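I run the Bundden toy and kitchenware swap out of my garage, and these are the things people message me about most (usually at 11 at night, bless you all).

**Do I need to book?**

Nope, just turn up! Swaps are on the first Saturday of the month, except in April when I'm away at my sister's and Rokeya Hettiarachchi hosts at her place in Nomham.

**How many things can I bring?**

Up to 23 per household. I used to have no limit and then couldn't get the car back in for a fortnight.

**What won't you take?**

Car seats, cot mattresses, anything with a frayed cord, and jigsaws with bits missing. Soft toys are fine if they've been through the wash.

**Is there a cost?**

A gold coin for the biscuit tin. Last year the tin came to $853, and it all went to the Bundden toy library.

**My plastic cups have gone cloudy. Can I fix them?**

Try an overnight soak in white vinegar, then a rinse and a soft cloth. If they're scratched, I'm afraid they'll stay that way, but they're still great for the sandpit.
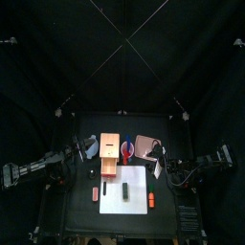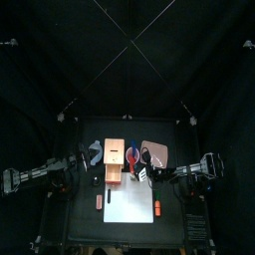 **Can I drop things off early?**

Thursday arvo after four is best. Leave them by the side gate with your name on the box, and text me so I can bring them in before the dew gets to them.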